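Stindgate Recipe Cards

Data card, version 2

Summary

Stindgate is a small collection of home recipes kept as plain text files, one recipe per file. Most are weeknight dishes: soups, rice dishes, braises, flatbreads, a few sauces and pickles. The set holds 67 recipes. It was put together for people who want a tidy set of ingredient lists and steps to test a recipe parser, a shopping list tool or a unit converter.

Last updated 2/16/22.

Where the recipes came from

The recipes come from two household notebooks, called Torkance and Khoury in the files after the streets the kitchens were on. The Torkance notebook is older and mostly handwritten. It leans on stews, dumplings and baked dishes. The Khoury notebook was typed from the start and has more rice, lentils and grilled vegetables. Every recipe was typed or retyped by hand. Nothing was scraped from a website.

Spelling of ingredients was made the same throughout (scallion, never green onion or spring onion). The wording of the steps was left close to the original, so some are short and assume you know how to cook. "Fry the onions until done" is a real step in a real file.

What is in each file

Title, on the first line.
Source, either torkance or khoury.
Serves, a whole number. Blank if the notebook didn't say.
Ingredients, one per line, in the order amount, unit, name, note.
Steps, one per line, not numbered.
Remarks, optional. Mostly swaps and warnings about salt.

Fields are separated by a blank line. Files are UTF-8. File names are the title in lower case with hyphens for spaces. 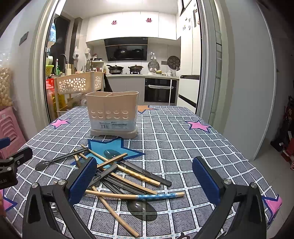

Amounts are given as they were in the notebook, so cups and grams both turn up, sometimes in the same recipe. We did not convert anything. Fractions are written with a slash, as in 1/2 cup. Where the notebook gave a range, such as 2 to 3 cloves of garlic, the range is kept and the parser has to deal with it. "A handful" and "to taste" go in the amount field with the unit left empty.

Checking

All the Khoury recipes have been cooked from the typed file at least once. The Torkance recipes have been proofread against the notebook but only part of them have been cooked – the remarks field says "cooked" where that is the case. Baking times in the Torkance files are for a gas oven that ran hot, so check early.

Known problems

Some pickles list salt twice, once for the brine and once for the vegetables, and tools that merge ingredients will add the two together.
The flatbread recipes give flour by the cup with no note on sifting.
Allergens are not marked. Do not use this set to decide what is safe for someone to eat.
Water is listed as an ingredient in the Khoury files and left out of most Torkance ones.

Related

Flostell is the script we use to check that every file has its required fields. It is in the tools folder and needs Python 3. Run it from the top folder with no arguments and it prints the name of any file that fails.

Changes

Version 2 splits the note from the ingredient name and fixes the scallion spelling. The next update is planned for May and will add the Torkance jams.

Use

Free to copy, change and share – please keep the source line in each file. Corrections are welcome, and it helps to give the file name and the line.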